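Humaira Naqvi
Category: Architecture / Public Buildings

1/ The Dovwood market hall reopened in September and I finally spent a morning there. Short thread on what Šťastný did with the roof, mostly.

2/ The old hall had 14 bays and a flat ceiling hung below the trusses in the seventies. The ceiling is gone. You now see the steel from the door, painted a dull green.

3/ North-facing skylights run over six of the bays. The rest stay solid. I expected it to feel patchy but the stalls under the solid part are the fish and meat ones, so the shade makes sense.

4/ Less sure about the two new entrances. The one on the Trallorbridge side opens straight onto a loading lane and people bunch up there with strollers. A deeper canopy would help.

5/ Floor is the original brick, relaid on a new slab. Drains follow the stall lines. They reused what they could and the patches are easy to spot near the stairs.

6/ Upstairs there is a teaching kitchen and a long room for hire. Counters are set back from the rail so you can look down into the hall from the far wall.

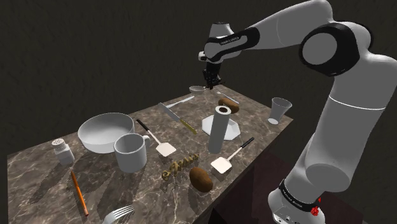
Render: marble countertop with kitchen items and a robotic arm.

7/ Acoustics are the weak spot. By 11 a.m. it was loud enough that I gave up on a phone call. Some felt between the trusses would probably do it.

8/ Still worth the bus ride. Go early, use the west door.

111 likes · 14 replies · 6 reposts

Related
Skinance library annex: first look
Why old market roofs leak
Trallorbridge station stairs, before and after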